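Chapter 3
Good Manners for Machines: Rules for Sharing a Table

If you have worked your way through the first two chapters, you already know how an arm moves and how a gripper closes, and I expect you are itching to put the two together and have something fetch you a coffee. We'll get there, I promise! But first I'd like to spend a little while on rules, and I mean the plain, everyday kind that fit on one sheet of paper and get taped up by the door.
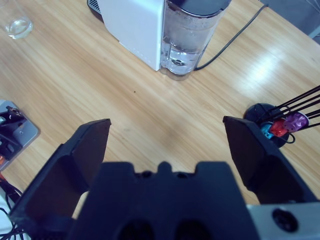 Laine Sakalauskas

A coffee machine is a wonderful teacher. It brings water and electricity together on one tabletop, along with a power cord that a finger can snag and a glass that a careless elbow (yours or the robot's) can send over the edge. The Hundamgate bench rules, which we'll follow all through this book, begin with those very things. Know where your cords run. Know where your water is. Agree on who may press the stop button, and the right answer is everyone in the room - guests included.

Next come the rules about speed. When two arms share one table, each needs a space of its own, and the space in the middle belongs to one arm at a time. In our June workshop we held every new task to 20 percent of full speed until it had run cleanly 40 times in a row.

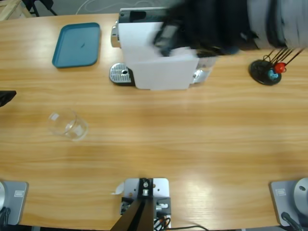
Eglė Dzene felt that 40 was far too gentle a test, and that a clean run proves very little until you have moved the cups and tried it all again. I have come around to her view, and you'll find her version of the rule in Section 3.2, with a blank log sheet to copy.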